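Grutbridge 301 Head-View Teleoperation Kit
For two-arm robots with jointed hands. Part no. GB-301-H. 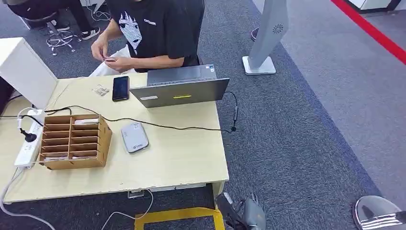

Operator view at the desk station, with the right side of the workspace open for the arms.

The Grutbridge 301 is a remote control and recording kit for teaching a robot a task by demonstration. The operator wears a headset, holds two tracked hand controllers and sees what the head camera sees. Arm pose, finger position and video are written to one file on a shared clock. A second mode records hand guiding, in which the demonstrator moves the arms directly with the joint brakes released.

The kit is supplied without a robot. Mounting plates are listed under Accessories.

What is in the case
Head camera module with bracket and lens cover
Two hand controllers with charging cradle
Operator headset
Base tracker, wall or tripod mount
Recorder unit with removable drive
Foot pedal (start, stop, discard)
Floor tape and placement template
Cable set and power supply

Control modes
Remote: The controllers set the target pose of each wrist. Trigger travel sets finger closure. Releasing the clutch button freezes the arm on that side and leaves the other live, so an operator can regrip a controller without moving the robot.
Hand guided: The recorder logs joint angles while the arms are moved by a person standing beside the robot. Finger commands come from the pedal or from a short preset list. Video is recorded in this mode too, and the demonstrator's own arms will be in it.
Replay: A stored demonstration is played back at reduced speed for checking. Replay does not correct for objects that have been moved.

Setting up a desk station
Park the robot base against the placement template and tape the outline on the floor. Return to the same outline for every session on that station. Carpet is acceptable if the base does not rock when both arms are extended.

Tilt the head camera until the near edge of the desk is in view and the hands enter from the bottom when the elbows are bent. The far half of the desk should remain visible. Heads of people seated on the other side will usually fall outside the image at this tilt - this is normal and no adjustment is needed.

Ordinary desk contents can stay in place. Laptops, phones, power strips and compartment boxes are all common in office demonstrations, and a policy trained on bare tables tends to do poorly among them. Cables need more care. Note any cable that crosses the desktop or hangs over an edge, and keep the wrist path above it. Cables on the floor must be clear of the base before it is driven.

People may sit at the far side of the desk during remote operation if they are outside the reach of both arms and the stop button is within the supervisor's reach. Switch to the low speed limit first.

Recording
One press of the pedal starts a demonstration and a second press ends it. Holding the pedal down discards the take. Start each take from the stored rest pose with both hands in the lower part of the view. Short takes with one goal are easier to label than long ones - split a sorting task at each item placed.

The recorder marks dropped video and lost tracking in the file. Takes with lost tracking are kept but flagged, and the export tool skips them by default.

Specifications
Arms supported: one or two
Recording: head video, two optional wrist videos, joint and finger state
Connection: wired to robot, wireless to controllers
Stop input: dual channel, normally closed
Firmware: 6.11 or later for hand guided mode

Accessories
GB-101 Wrist camera, single
GB-201 Mounting plate, Fumanley torso
GB-202 Mounting plate, Brukley torso
GB-611 Spare recorder drive

Compatibility note
Units shipped before July have the older pedal connector and need the adapter lead, available free on request. The Brukley plate covers the lower two bolt holes only. Hand guided mode is not available on arms without brake release.

Ordering and support
Orders and quotes: Ona Kļaviņa. Technical questions, including controller mapping for hands not listed above: Valdis Kütt. Please give the recorder serial number and firmware version when writing. Spare cables and tape are sold by the set through Butkienė.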